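Can a robot fold a polo shirt yet? How to set up a fair test

Folding is the chore everybody asks me about, and I can see why. It's dull and it comes round every week. So can a machine do it for you? Partly! And finding out how partly is a lovely way to spend an afternoon, if you have two arms on a bench and a heap of shirts to get through.

What follows is the method we use at Kekness for a two-arm folding test, from the crumpled shirt to the finished stack.

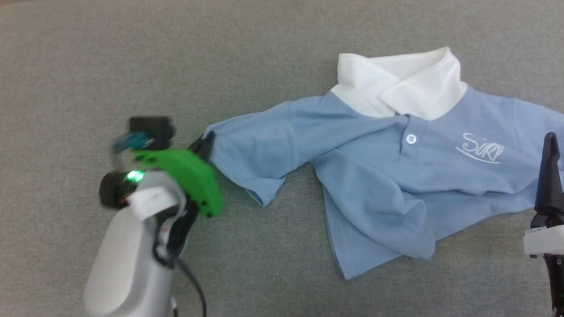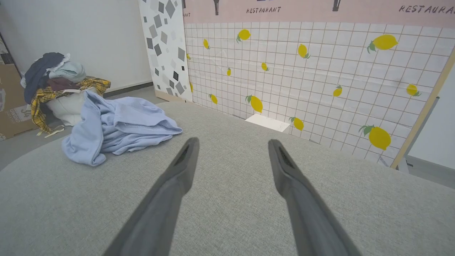
By the Kekness workshop desk
Filed under: Chores, Two-arm projects
Reading time: long enough for a cup of tea

What you need

Two small arms with two-finger grippers, a soft surface with a bit of grip to it, and a pile of ordinary clothes. Please use real ones. Brand new shirts straight from the packet have creases in all the right places and will flatter your robot terribly.

You'll also want a camera looking down from head height and one on each wrist. The head view tells you which way up the shirt is. The wrist view tells you whether the fingers are anywhere near the cloth, and you'll be surprised how often the two disagree.

We run ours with Seo, the control program, and keep the recordings in Prorance. Any pair that lets you drive the arms by hand and play the movements back will do.

Step 1: Choose the shirt

Start with a T-shirt and get that working. Then move to a polo, which is where it gets really interesting. A collar stands up by itself, so there are suddenly several layers at the neck and the fingers can close on one while missing the next. The placket is stiffer than the body and tends to drag the cloth round with it. A light blue shirt with a white collar is a kind choice for a first polo, as the collar is so easy to find from above.

Step 2: Decide what counts as crumpled

This matters more than any setting. If you lay the shirt out neatly and only ask for the folds, you've done the hard half yourself. We use three starts:

Flat: sleeves out, body smooth, hem straight.
Half: shoulders spread, body bunched up underneath.
Heap: picked up by one point and dropped.

Write down which one you used, every time. The half start is my favourite. The shoulders give the machine something to hold on to, and the body still has to be pulled out from under its own folds.

Step 3: Teach the flattening

Drive the arms by hand and keep it slow. Bring one finger to the outer corner of a sleeve, close, lift a little, and draw outwards. Do the same on the other side. Then go for the hem, taking a bottom corner in each gripper and pulling towards you until the front lies smooth.

Resist the urge to do it the way you would! You and I flap a shirt in the air and let it settle, and it's brilliant, and small arms mostly can't manage it. Short pulls along the surface work much better.

Record as many of these as you can stand. Our first working version came from 400 recordings, and the one we use now was trained on 1830. The difference showed most on heaps.

Step 4: Teach the folds

Sleeves in, sides in, then bottom to top. Let the grippers go fully open between folds and move clear before the next one. A finger that stays near the cloth will catch a loop or a button sooner or later and take the whole shirt with it.

Step 5: Score it

Give each try 2 marks: one for a flat shirt, one for a finished fold you'd be happy to put in a drawer. Stop the clock at 699 seconds. Yes, that's generous, but a slow success tells you far more than a hurried failure.

So, can it do the chore?

From a flat start, I'd say yes, and it's a joy to watch. From the half start, often enough to be exciting. From a heap, you'll still be stepping in, usually at the collar or where the cloth has tucked under itself.

And folding is only the middle of the job. Somebody has to get the next thing off the pile, and a pile is a muddle of navy, maroon and checks with sleeves going everywhere. Picking out a single garment without bringing its neighbour along is the bit I'd love more people to try. Our friends at Clostport have started on it with socks, which I think is very brave.

If you get a polo from heap to drawer with no help at all, write in and tell us which end you picked it up by.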